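Pumping Up a Flat Ball: Questions We Keep Getting
Tukotura Sports Care, updated January 17, 2024
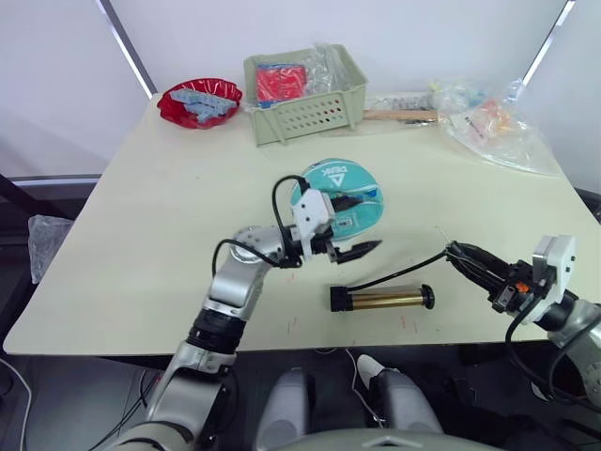

A flat teal ball with a hand pump, hose and needle.

Is my ball dead if it has caved in?
Maybe not. A dent only tells you there's too little air inside. Pump it up and leave it overnight before you pay for a new one.

Do I have to wet the needle?
Yes. We doubted this for years, then bent 6 needles in one June going in dry. A drop of water or valve oil will do. Skip cooking oil, whatever your uncle says.

Does a shiny metal pump work better than a plastic one?
We aren't convinced. We've used both kinds at Bramum Gym, and the hose connection wore out first on each. Check that before you admire the barrel.

How many strokes does it take?
Anyone who gives you one number is guessing. Pumps differ and so do balls. Go by the pressure printed near the valve, and use a gauge. The thumb test is mostly confidence.

It was flat again in three days. Now what?
Hold the valve under water and look for bubbles. If they come from the valve, try a new one. If they come from a seam, we wouldn't trust the sealants that promise a permanent fix.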